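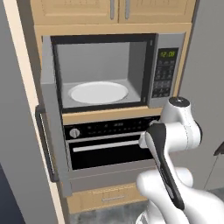
Simulated kitchen with a robot arm at the oven; the microwave door above it stands open.

What the arm leaves for us

By Trinidad Mateos

I work in the kitchen of Cutasura, a company that prepares meals for offices and for two schools. We are 30 people in the building. In January our managers told us that a robot arm will come to the reheating station, and that before it comes, it will be tested in a simulated kitchen made by a firm called Undier. They showed us this kitchen on a screen in the break room. I looked at it for a long time, as I have stood at such ovens for most of my working life.

I want to say first that I am not against the machine. The reheating station is the place where my colleagues burn their forearms and where the back begins to hurt before lunch. On a full day we send out 297 trays. If an arm can open the door, take the tray and close the door, I will not cry for that part of my job.

My worry is with the way the work is cut in pieces. In the plan, the arm does the opening and the closing, and the person "supervises." I asked what this word means and I received a kind answer, but not a clear one. A person who heats the food also smells it. She sees that the sauce has become too thick, she hears that the fan of the oven makes a new noise, and she tells somebody. These things were never written in our job description, and so they are also not in the list that Undier was given.

I have a cousin in the packing hall of Bangera, where the arms arrived 3 years ago. No one was dismissed. But the people who had talked with each other over the table now stand each in front of a screen, waiting for a red light. She earns the same money and goes home more tired. She told me that waiting is heavier than lifting, and I believe her.

So I ask for some simple things. Let the cooks sit with the engineers while the kitchen is still only on a computer and a mistake costs nothing. Ask us which door sticks, and at what height a short person can still see to the back of a shelf. Give the supervisor of the arm a real task and the right to stop it without asking permission. And if the station saves hours, write down now, on paper, whose hours they will be – I would like that a part of them goes to training, and a part to a longer break.

Our managers say that it is too early for such a discussion. I think that later the shifts will already be printed.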